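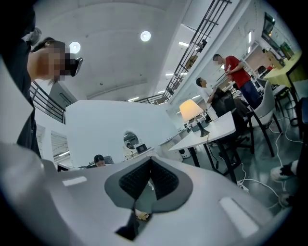 Ayantu Bogale reckons I'm being unfair. She wrote after my last post to say that everyone complaining about demonstration data has never had to collect any, that a hand-held gripper gets you more examples in an afternoon than the old way got you in a fortnight, and that if I had a better idea I should get on and publish it.

I don't have a better idea. I did go and spend three days with the people at Plenirham, though, and I came home with more doubts than I packed.

Most of you know how this works. You hold the gripper, you do the job, the camera on it records what the gripper would see if a machine were holding it, and later a model is trained to produce the same movements. Plenirham's task for the week was picking up small household things and putting them down somewhere sensible. The target was 200 good examples per collector. I managed 25 on my first day and threw out 3 of those myself before anyone else could.

The tool is bulkier than it looks in the promotional clips. You stop noticing after a while, and that's my first complaint. By the second morning I had developed a style. I was approaching everything from the same side, slowing down at the same spot, and giving a little wrist roll before closing the pads that served no purpose whatsoever. Nobody had asked for the roll. It's in the data now, and some poor model is going to learn it as if it were part of picking up a cup.

I brought this up over lunch and was told variety comes out in the wash once you have enough people. Maybe. But there were 19 collectors on the roster, and we'd all been trained by the same person from the same sheet. I watched a few of the others and saw plenty of my own habits looking back at me. That isn't 19 independent opinions on how to pick up a cup.

Then there's the room. One corner had a table lamp on, there was a yellow tablecloth on another table, and people were at their desks getting on with their work while we got on with ours. I was told this was good because it's "natural background." Fair enough, it beats a bare bench in a grey cupboard. But it's one natural background. The ceiling lights don't move. A model that sees the same white counter in every second recording may well decide the white counter matters, and you won't find out until you take it somewhere without one.

The Kullthorpe people claim to have dealt with this by sending the grippers home with collectors. I like that in principle. In practice I've read their notes, and the notes spend four pages on battery charging and a single paragraph on how they decided what counted as a usable recording. I would have swapped those around.

What counts as usable is the part that bothers me most. At Plenirham you mark each attempt yourself, good or bad, straight after you've done it. You're tired, your forearm aches, and your tally is on a shared screen. I marked a few as good that I'd have failed if somebody else had done them. A slow, clumsy grasp that ends in the right place goes in the same pile as a clean one. A dropped item followed by a quick recovery usually gets binned, and I'd argue that's backwards. If I were a robot I'd dearly like to have seen a few recoveries.

I asked whether anyone reviewed the rejects. There was a plan to. There's always a plan to.

To be fair to Ayantu, some of it did win me over. The speed is real. Anyone who has tried to drive an arm by remote through a simple pick will know how dreary that gets, and doing it with your own hand is miles better. My examples from the last day looked smoother than the ones from the first, even allowing for the silly wrist roll. And the staff were straight with me about what they didn't know, which I can't say of everyone in this line of work.

But when someone shows me a chart with hours of recordings along the bottom and success up the side, I now want to ask who did the recording, in how many rooms, and who decided which attempts to throw away. The Harutside paper answers the first of those in a footnote and skips the other two. Alemneh's write-up answers none, but has lovely colours.

Ayantu has offered to let me go through a batch of her own rejects in December, all of them, unsorted. I've said yes. If they're as dull as she says they are, I'll post that too.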